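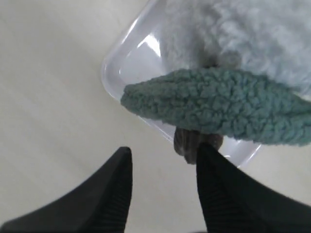

Light blue and teal fleece, with the clear tray.

Fabric corner, April and May

We keep the small pieces of curly fleece for the winter hats, and I like very much how the colors look together. The teal is my favorite, it has deep curls and is a pleasure to touch. Tomomi Uchida prefers the pale blue for linings. We have 24 hats to finish, so more pictures will come when the first ones are sewn.

Glória Sampaio, 27 May 2019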